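Hubcaps, tape and patience: a morning at Clonavance

Members who came along to the June visit will have their own opinions by now, but for those who couldn't make it, here are a few notes on the handling trials at Clonavance and what they might mean for small shops like ours.

The question most of us went in with was simple enough. Can a machine do the dull jobs yet? Nobody in our group is short of welders or turners as much as we're short of people to sort, stack, wipe down and shift parts from one bench to the next. Glykeria Gkikas, who runs the trials, was upfront that those are the jobs her team finds hardest. A part that sits in the same fixture every time has been easy for decades. A part left wherever the last person put it is another matter.

The job she has picked is picking up a wheel hubcap and placing it inside a taped area on a steel bench. An apprentice would have it sorted in a few seconds. The robot takes around 15 on a good run, and a fair bit more when it has to have a second go at the grip.

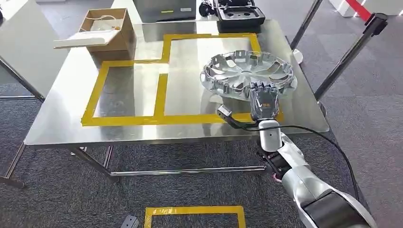 The hubcap in hand over the taped bench at Clonavance.

Chrome is a nasty choice, and a deliberate one. Shiny parts confuse cameras, and a polished stainless bench throws back every ceiling light. Glykeria told us the team started on cardboard cartons, got comfortable, and then lost most of a month when they moved to bright metal. The tape gives the people scoring the runs a clear line to judge by. If the part lands across it, the run is marked as a miss.

They had logged 896 runs by the time we visited. Of the last 333, most ended with the hubcap inside the line, although Glykeria wouldn't give us a percentage until the scoring has been checked by someone outside the team. Fair enough. Drops were rare by then. The more common fault was a part set down crooked, which wouldn't matter much in a bin but would on a rack.

Ernő Kovács from Raptis asked about cost and didn't get a figure. He also asked about changeover – how long to go from hubcaps to, say, brake drums – and the answer was 2 weeks if the shape is similar, longer if it's not. For a shop doing short batches that rules it out for now.

Household chores came up over morning tea, as they always do. Glykeria's view is that kitchens and laundries are further away than the shop floor, given that you can't tape out someone's bench at home or ask the kids to keep clear. She'd expect to see robots loading parts washers well before they're folding towels.

The Bustero workshop has offered to host the next visit, and it will cover bin picking with suction tools. Names to Ernő please, and bring your own safety glasses.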